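2015-06-29 — bench notebook, desktop teardown and rebuild

Case on its side on the ribbed table, panel off. Parts go on the gray tray as before. 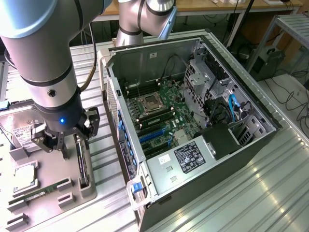

Continuing from the March entry. The plan is still to get one full machine out of the Clunon lot before we order anything, and to write down the order of work so the next person doesn't have to guess.

CPU socket. Empty, retention frame still on. Go over the contacts with the magnifier before anything gets dropped in. Last time I skipped that and spent the afternoon swapping memory on a board with a bent pin.

Memory. One module next to the socket, leave it there for first power-up. The matched pair from Voken goes in later, after the board has posted once on a single stick.

Drive. Hard disk is on the tray, label up. Copy the serial into the sheet before it goes back in the cage. The light-blue SATA cable can stay routed through the cage, but check the latch at the drive end. Two from this batch were loose.

Power supply. Test it on the load box first. Trevor Holroyd has the box at the Shirazi bench and wants it back today. Write the readings here, not on tape on the case.

Readings:
12 V — to do
5 V — to do
3.3 V — to do

Screws. Drive screws and case screws got mixed again. Coarse thread for the case, fine for the optical bay, and the drive takes 4 of the coarse. Use the lidded cups.

Thermal paste: the Eneo tube is nearly finished and comes out dry at first. Squeeze the first bit onto a rag. Need 2 new tubes, added to the list.

Open question — do we keep the black shroud above the supply? It makes the cables awkward to reach. I'd leave it on until the fan has been checked. Ask Trevor.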